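Our Saturday at the Bodin open day
Project report, part 2: the visit
Written up by Morven Dow (Lachlan Purves did the notes and the timing)

So for the second part of our project we had to go and see a robot doing a real job and write down what we learned, and we picked the Bodin open day because it was one bus ride away and free. I'm glad we did! I had only seen robot arms in videos before, and the videos are always sped up, which I didn't know until this trip.

We got there a bit before 10 and there was already a line for the welding hall. We skipped that and went up to the small lab on the second floor, where the Brustevov project was giving its demo. They work on getting an arm to handle ordinary household stuff, mostly cups and little containers and things with lids. Each demo slot had room for 4 visitors, so we could stand pretty close (behind the yellow tape, and they were strict about the tape).

The first thing I noticed was how slow it goes. Lachlan timed one whole try on his phone, and it took around 60 seconds from the arm starting to move until it went back to its resting spot. I asked if it could go faster and they said sure, but they keep the speed down when they're testing and when there are visitors in the room.

Then we asked how it learns. For the cup task they had recorded 300 tries with a person steering the arm, and the software (they call it Pakus) learns from those recordings. Lachlan wanted to know what happens if you use a cup it has never met, and the answer was "come back next year," but they did let us see their chart. With the cup it knows, it scored 96 percent in their last round of tests. With new cups the score was a lot lower, and they didn't want us to write down the number, so I haven't.

Lids are the hard part. A lid on a hinge can stop halfway, and then the arm has to work out where the edge is now. Pale plastic on a pale table makes it worse for the cameras. I would never have thought of that, I figured the hard bit would be squeezing too hard! 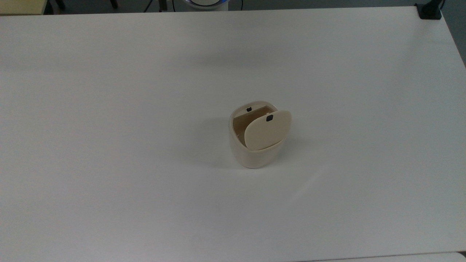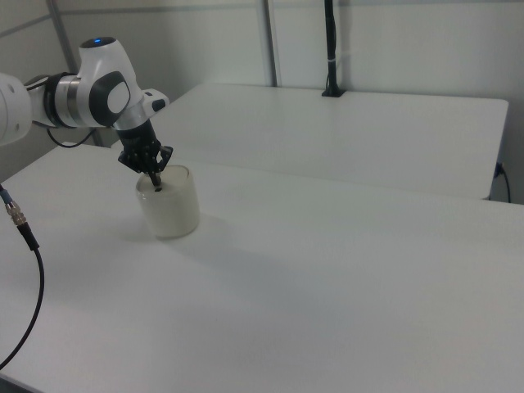 The container with the tilted lid (first photo) and the arm reaching into the white cup (second photo), Brustevov demo, Bodin.

For part 3 we want to try the lid problem ourselves with the Gotmont kit from school. It only has a two-finger claw, so we're going to start with the biggest lid we can find.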